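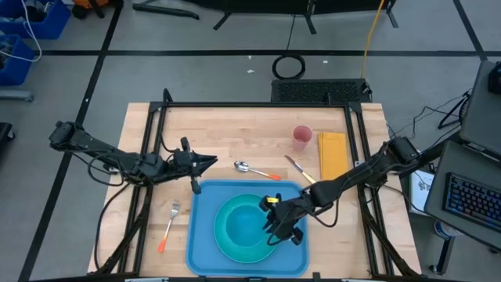 6 min read

Setting and Clearing a Table with a Tray: Kitchen Tips

Posted 11 Apr 2023 in Everyday Kitchen

Most of the walking in a kitchen happens between the cupboard and the table. A tray cuts it down. One tray per person, with a bowl, a cup, a fork, a spoon, a knife and a napkin, can be loaded at the counter and set down in one trip. The same tray takes everything back afterward. We have done it this way at home for years, first with small children and now with a parent who doesn't like to carry loose dishes.

These tips are for everyday plastic and light tableware on a wooden table. Good china needs more care than this.

Picking a tray

Plastic is easiest. It wipes clean, it weighs little, and rounded corners don't catch on sleeves or collect crumbs the way square ones do. Blue or another strong color shows up well against wood, so you see the edge when you put something down.

Measure before you buy. A wide, shallow bowl can take up half a tray by itself. Put your usual bowl on the tray in the store if they sell both, or take the bowl's width with you on a piece of paper. Ours is a Dorkon tray, 15 inches on the long side, and with the big bowl on it there is space left for a cup and the flatware and not much else.

If things slide, cut a piece of rubbery shelf liner to fit the bottom. Wash it with the tray. A damp dishcloth laid flat does the same job for one meal.

Loading it

Put the bowl down first and build around it. The heaviest thing should be close to the middle, or close to your body if it won't fit in the middle. Cups go on last and come off first. Carry soup in a covered container and pour at the table.

Lay the flatware flat along one side with the handles all pointing the same way. Standing forks in a cup saves room, but the cup tips over as soon as the tray tilts.

Setting the place

Take everything off the tray in the same order every time: cup, napkin, flatware, bowl. Children learn it quickly. The usual arrangement is fork on the left, knife and spoon on the right, with the knife blade facing the bowl. The cup goes above the knife. For a meal eaten with a spoon only, the spoon can lie across the top, with its handle to the right for a right-handed person. Turn it around for a left-handed one.

You can also leave the bowl in the tray and eat from it there. Spills stay in the tray and the table only needs a quick wipe. For toddlers and for anyone with shaky hands I would do this at every meal.

A cloth napkin folded into a long rectangle takes up little room and opens with one pull. Fold the square in half, then in half again the same way, and press it with your palm. It doesn't need ironing.

Colored handles

Flatware with orange or yellow handles looks like picnic gear, but it has its uses. You can find it in a sink of cloudy water. It doesn't get scraped into the trash with the leftovers as often, and you can give each person a color so a fork that has been put down can be picked up again by the right person. We keep orange for forks and spoons and yellow for knives, which makes sorting the drawer a job for a five-year-old, provided the knives are blunt table knives.

Check where the handle meets the metal every so often. Food gets in there. An old toothbrush and dish soap will clean it. If the handle has come loose, throw the piece out. Glue doesn't last through washing.

Plastic handles fade and go chalky in a very hot dishwasher. Use the top rack, or wash by hand.

Stacking bowls and dishes

Wide pieces go on the bottom and narrow ones on top. That sounds too simple to write down, but look in most cupboards and you will find a big salad bowl balanced on three cereal bowls.
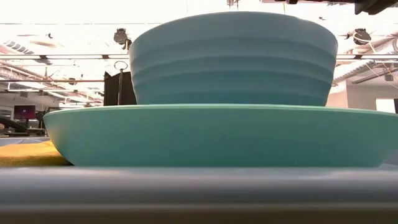

A bowl with a narrow base sits well in a wide dish, and you can lift the top one off without moving the other. Three or four pieces to a stack is plenty. Past that you have to unload half the pile to get at the bottom one, and it ends up never being used.

Ribbed bowls are easier to grip with wet or soapy hands than smooth ones. The ridges do hold a film of grease if they are only wiped, so run a brush around them, following the lines. Smooth matte dishes mark more easily. Use a soft cloth on those and keep the green scouring side of the sponge away from them.

Let everything dry fully before it goes into a stack. Two damp bowls put together will stick, and by the next day they smell. If a pair is already stuck, stand the lower one in warm water and put cold water in the upper one. Wait a minute and twist gently. Don't pry them apart with a knife.

Where dishes do scratch one another, put a cloth napkin or a round of paper towel between them.

Looking after the butcher block

Wood doesn't mind a meal but it minds standing water. Wipe it after every use with a well wrung cloth, then go over it with a dry one. Lift the cup and wipe under it too. Dark rings around metal are common when wet flatware is left lying on the wood overnight. Lemon juice and salt will lighten most of them. Rinse, dry, and oil the spot afterward.

Oil the whole top when it starts to look pale. We use Sedcombe board oil, but any food-safe mineral oil will do. Put on a thin coat, leave it overnight — longer in damp weather — and rub off what hasn't soaked in. I do ours in June and again when the heating comes on.

Clearing up

Bring the tray back to the place before anyone leaves the table. Scrape everything into one bowl, stack the others under it if they are wider, and lay the flatware beside the stack. Napkins go over your arm or straight into the wash. Yellow ones should be washed with light colors the first time or two, in case the dye runs.

Wash the tray last, both sides. The underside picks up whatever was on the counter, and it will go on the table again tomorrow. Stand it on its long edge to dry.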